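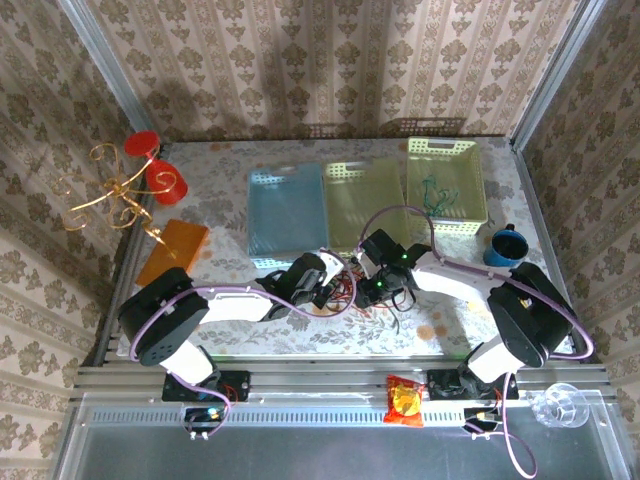

Anyone else still paying for a storage unit?

flonside_deb
OK so my husband and I have had a ten by ten unit over at Zislow for six years now. It was supposed to be for one summer, between houses! They just bumped us to $126 a month and I about fell off my chair. We went through it last weekend and it's mostly his mom's dining set, my college stuff and a treadmill. I say sell it all. He says we'll want the dining set "someday." Who's right?
14 replies · 3 shares

Waqas Talpur
You are. I did the math on mine last June and I'd paid for my old couch four times over. Sold it for $80 to a guy with a pickup and never looked back.

mapletreemike
Gonna disagree with Waqas a little. A couch is a couch, but his mom's dining set is a different animal. We let my grandma's go in a hurry and my sister still brings it up every Thanksgiving. Could you drop to a smaller unit? The place on Ocampo wanted $93 for a five by ten when I called.

flonside_deb
Mike, I thought of that, but the table alone is huge - the leaves don't come out anymore and one leg is wobbly. I did love his mom, for the record lol.
2 likes

pennyjar
Then fix the leg and USE it. What are you eating off now?

flonside_deb
A card table with a nice cloth on it. Don't judge me.

Waqas Talpur
Ha! OK, I change my vote. Bring the table home, sell the treadmill.

mapletreemike
Treadmills are tough to sell, just a warning. I listed ours at $123 and ended up giving it to my neighbor.

pennyjar
I still say the smaller unit is a trap. You'll fill it right back up. We did, twice.

flonside_deb
Measuring the dining room tonight. If it fits I'll call Zislow Monday and ask how much notice they need.
5 likes · Share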